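Keeping a fruit bowl on the dining table

Iordache Home Notes, 08/08/2019

A bowl of fruit on the table gets eaten. Fruit in the bottom drawer of the refrigerator is forgotten there, at least in my home. After many small mistakes I keep the bowl in this way.

Choose a wide bowl, not a deep one. In a deep bowl the fruit on the bottom carries all the weight and you do not see when it becomes soft. Mine is for one layer, and a little more when guests come.

Put the large fruits in first, toward the back and the middle. The small ones go in front, where the hand finds them easily. If you put a heavy fruit on top of a small soft one, you will have juice on the tablecloth by morning.

Do not wash everything on the day you buy it. Wash what you will eat now. If you prefer to wash all together, dry each piece with a towel and leave it on the counter for 2 hours before it goes in the bowl.

Bananas I keep apart, on a hook. They make the other fruit ripen too fast.

Look in the bowl every 3 days and turn the fruit over. One piece with mold must go out immediately, and its neighbors should be wiped.

Keep the bowl away from direct sun. In May our table already gets strong light after lunch, so I close the curtains on that side until 4.

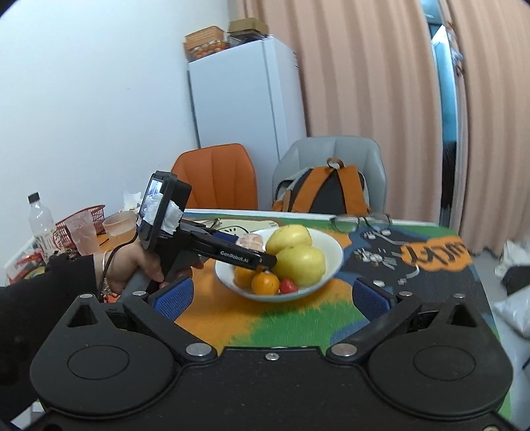 Large yellow-green fruits to the back and right, small orange citrus at the front.

For cleaning the bowl, warm water and a drop of dish soap are enough. If there is a sticky ring, leave a wet cloth on it for a few minutes and then wipe. I do not use the rough side of the sponge on a white bowl, it leaves gray lines.

When citrus starts to feel light and the skin is hard, it is still good for juice. Cut it the same day.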